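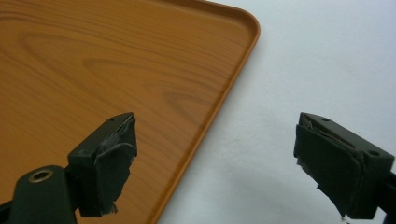

PLISTITTON, October

The Tray, From Close Up

Every household has one object that outlives the furniture it was bought to protect. Ours is a tray. It's flat and shallow and the color of caramel left on the stove a minute too long, and it has a wood pattern that was printed by somebody who took wood very seriously. We have carried 200 breakfasts on it at least (Quang Mai says more, but Quang counts toast as a meal).

This is the tray page of our kitchen gallery. The mugs have their own page, and so does the colander, which got more visitors than either of us expected.

Caption, by popular demand: Wood-grain tray on white. The loops toward the upper left are the part guests always touch. They look like the figure you get in a sawn board, and Vilgot Lunde, who built our shelves and has opinions, once spent most of a coffee trying to decide which tree was being imitated. He got as far as "a cheerful one."

The rim is low. It will stop a rolling grape. It will slow down an olive. It has never been any use against soup, and Luminița Grecu still has the skirt to prove it. The rounded corner is the one you want pointed at your own hip when you go through the kitchen door.

A word on the color, as we've had mail. Yes, it's that orange. On white it looks more orange still, and on our old brown table it vanished so completely that Hưng Lã put a casserole down on top of it and then asked us where the tray was. We got rid of the table.

Where it came from: a shop called Fillus, on the bottom shelf, behind a stack of napkin rings. There were 2 left. Hậu Hà bought the other one and uses it for seed packets, and every spring she offers to swap. Hers has a scratch and smells of marigolds. No deal.

Care, for the 3 people who wrote in to ask: a damp cloth, then a dry one. Don't oil it. Quang oiled it once, out of respect for the grain, and for a week everything we set down on it went for a little trip.

It does have a proper job now. Mornings it carries the teapot, and in the evening it goes on the counter and collects whatever came out of people's pockets: keys, receipts, one glove. Luminița calls this "the inbox." She clears it out before bed and puts the glove back, in case its partner turns up.

Next page: the mugs, including the one from Luson with no handle.
Previous page: the colander.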